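# Can it do my laundry yet?

I have wanted a machine to do my washing since I was nine, so when Saoirse Buckley asked if I'd like to come along to Trerusska and see how the chores are going, I had my coat on before she finished asking. We got there in January, a little after 10 in the morning, and stayed until the coffee ran out.

Laundry sounds like an easy one, right? The washer already does the washing! But somebody still has to open the door, get the clothes to it, get them in without dropping a sleeve, and then do the whole thing backward. Covadonga Soler, who runs the chore trials there, has a list of 384 household jobs she'd like to hand over someday, and she told me anything with cloth in it makes her sigh. A cup is the same shape every time you reach for it. A T-shirt never is.

I came home with 1654 pictures (sorry, hard drive) and picked three. They're all from the laundry corner.
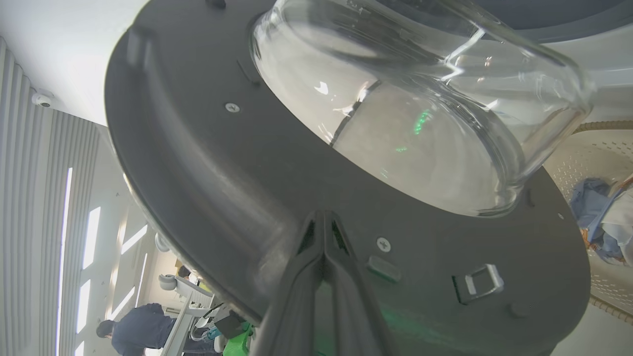
Door wide open, and a pile in the basket off to the right.

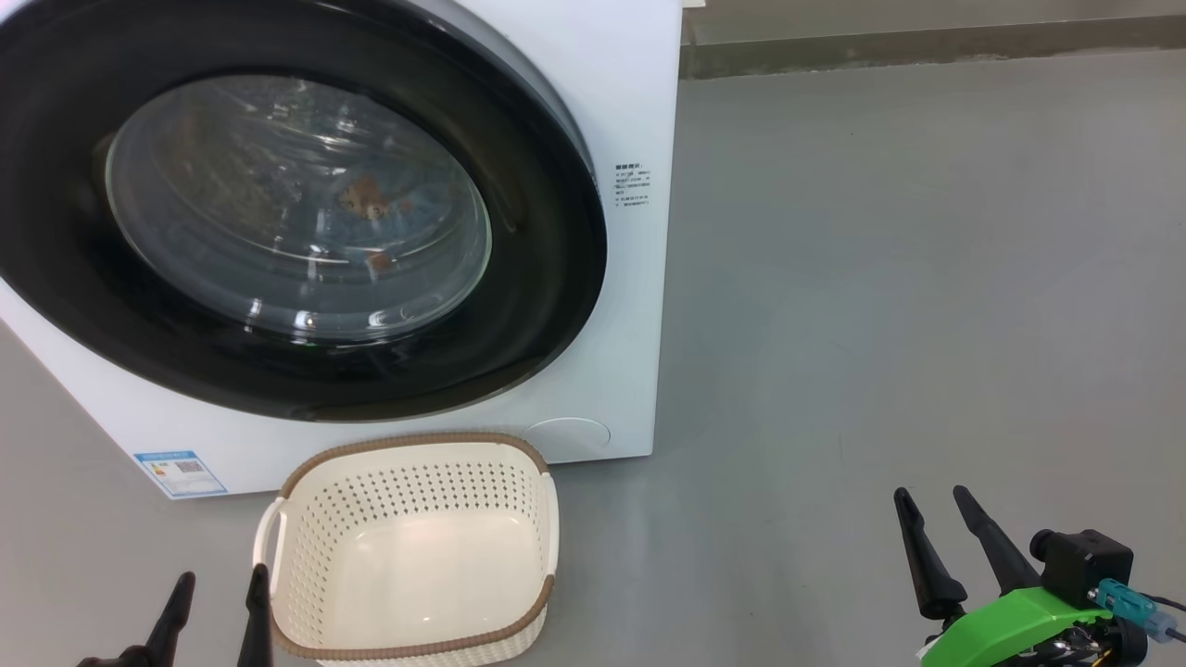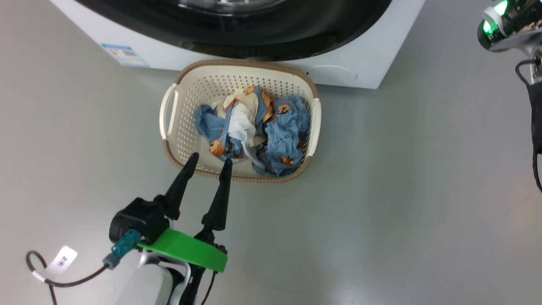 *Laundry corner, Trerusska. Last picture: bear-print laundry in the basket, with the fingertips right at the rim.*

I love those bears, by the way, and I'd like the set in my size.

So, can machines do it yet? My feeling is "sort of, in a good room, with somebody patient nearby." Covadonga wants to see 1000 full loads before she'll even use the word "works," and I think that's fair. Saoirse is more hopeful than either of us. She figures towels first, then shirts, then socks sometime after we've all retired.

What I'd pay is another question! I'd hand over 300 dollars tomorrow for something that only emptied the washer and left the folding to me. Fitted sheets can stay a human problem for now.

Next gallery will be the shop-floor one, from Presteck, with bins and shelves and a lot of cardboard. I'm still sorting through those, so give me a few weeks.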